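Clearing up at the Plundetti hall

Thursday, just after lunch, and Şükran Kılıçarslan is on tissues. Again. "It's always tissues," she says. "People leave them on every table. Then the bags."

She has looked after the shared floor at Plundetti for 9 years. One big room, brick wall, drawer cabinets, rows of desks. The small round table is her test of the whole place. "If that one's clear the rest is probaly fine."

A crumpled tissue goes first, then whatever is lying flat. Folders stay put untill somebody claims them.

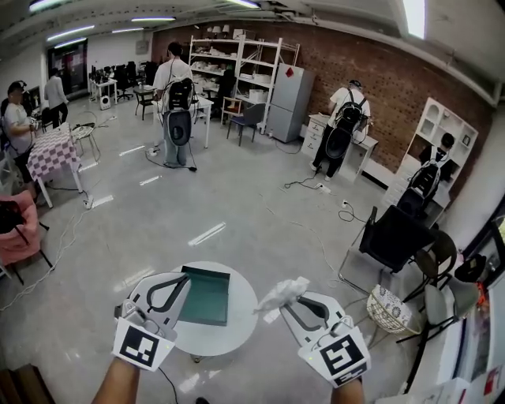

Marcelle Hoarau disagrees about the folders. Leave one out over a weekend, she says, and by Monday it has three more on top, so file it the same day or bin it.

Kılıçarslan shrugs. "She files. I wait." Her record for an unclaimed folder is 29 days. It was hers.

Bags are the bigger headache. In November she kept a tally, more than 900 pieces of rubbish off the tables, 253 of them plastic bags. Thin ones mostly. They won't lie flat, they won't fold. "You grab it in the middle and it puffs up. So pinch, lift, straight in the bin. Don't fight with it."
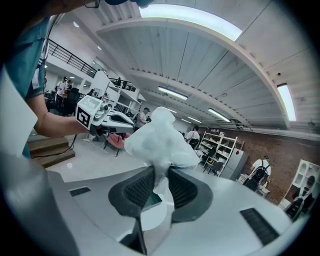

What she'd change

Bins nearer the tables. Fewer bags coming in at all. And a shelf for the folders, with names on.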